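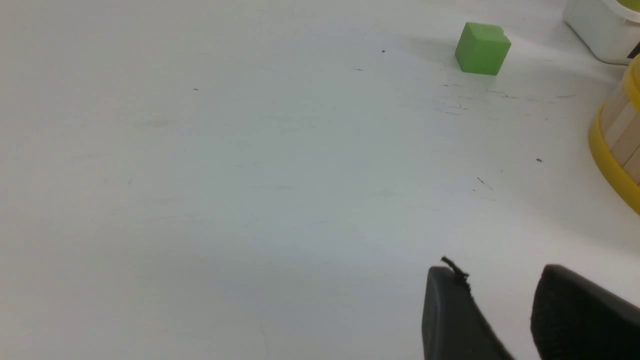
Premises > Activity Rooms > Checklists > Table and Small Items

Wednesday
By Shuzhen Meng

Rooms | Checklists | Stores | Contacts

Activity table and small items: inspection with comments, Zundasby centre

Checked before the afternoon opening, with the lights on and the chairs pushed back.

1. Table stability
Pass. No rock when leaned on at any corner. The leg bolts on the wall side were a quarter turn loose and have been tightened.

2. Table edges
Pass. Ran a cloth along all four sides and nothing caught.

3. Table surface
Pass with comment. The white top needs a proper clean. Wiping with a damp cloth leaves streaks, and these show up more than the dirt did. Use the spray from the Jotel cupboard and a dry cloth after it. No abrasive pads.
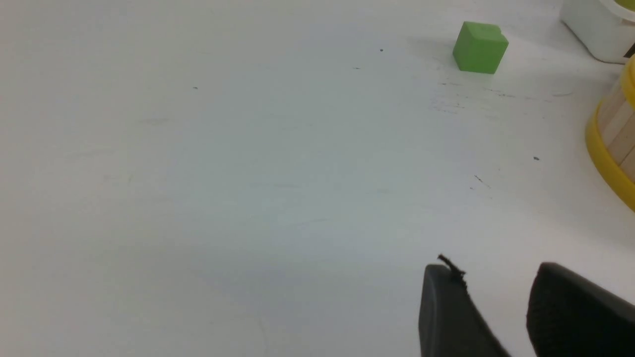
Scratches come under this item as well, and the rule is the same as for the other tables: a mark is recorded if it can be seen from standing height, and reported if a fingernail catches in it. Go over the whole top, including under anything left standing on it. The band of scuffs near the green cube is to be recorded, as is the short diagonal scratch further down. My nail did not catch in either. The small dark specks go on the cleaning list and should be looked at again once the top is dry.

4. Small items
Pass with comment. Cubes, balls and play food are checked by hand for splits, sharp corners and loose parts. Turn each one over – damage underneath gets missed. Anything that can be squeezed through the choke gauge goes to the Asta room, where the older group meets.

5. Cords and tails
Comment. Any toy with a cord is measured, and 300 mm is our limit. Pull firmly for 10 seconds where the cord joins the toy. If it gives at all, take the toy out of use.

6. Cases and lids
Pass. Handles lie down properly and lids close. Keep cases back from the front edge of the table, as a full one is heavy enough to hurt a foot.

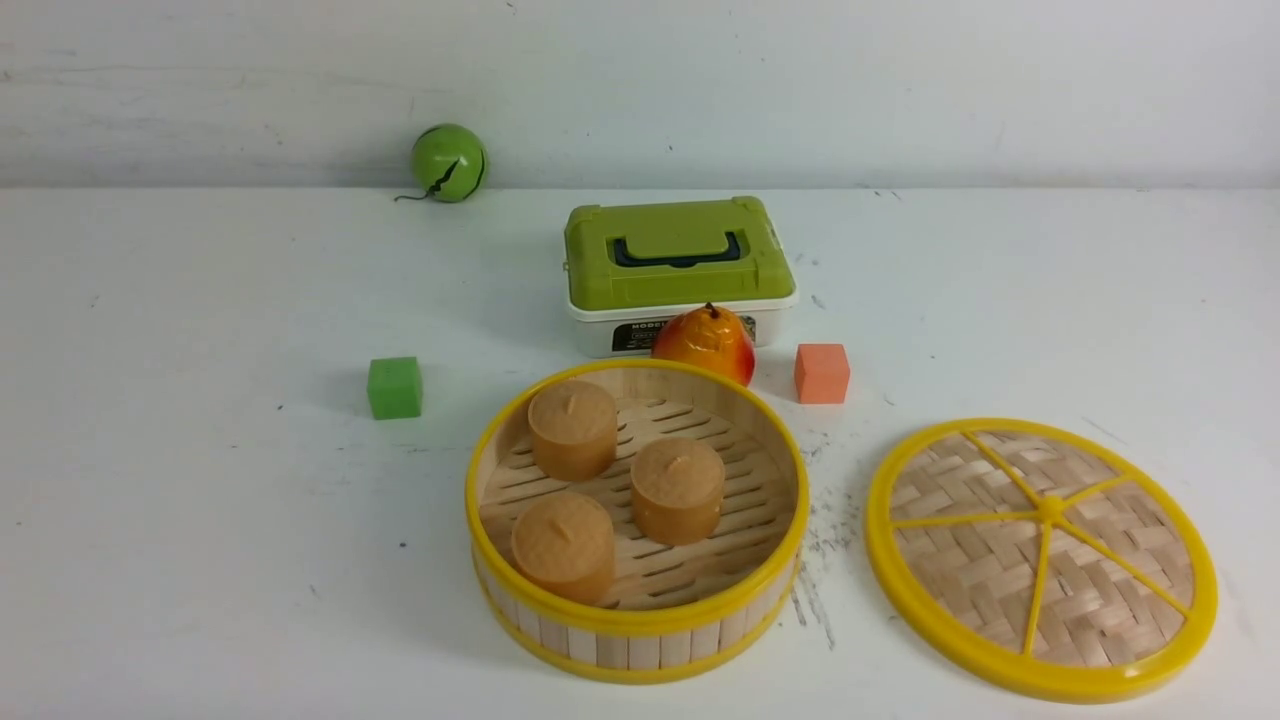 Xiong asked whether play food has to be washed after every session or only at the end of the day. End of the day is enough, unless something has been in a mouth, in which case wash it straight away and leave it on the rack.

7. Floor under table
Fail. One tile lifting by the back leg. Taped for now and reported to maintenance.

8. Wall behind table
Pass with comment. Scuffed but sound. Add to the painting list for June.

Next check: table top after cleaning, then item 7 once the tile is fixed.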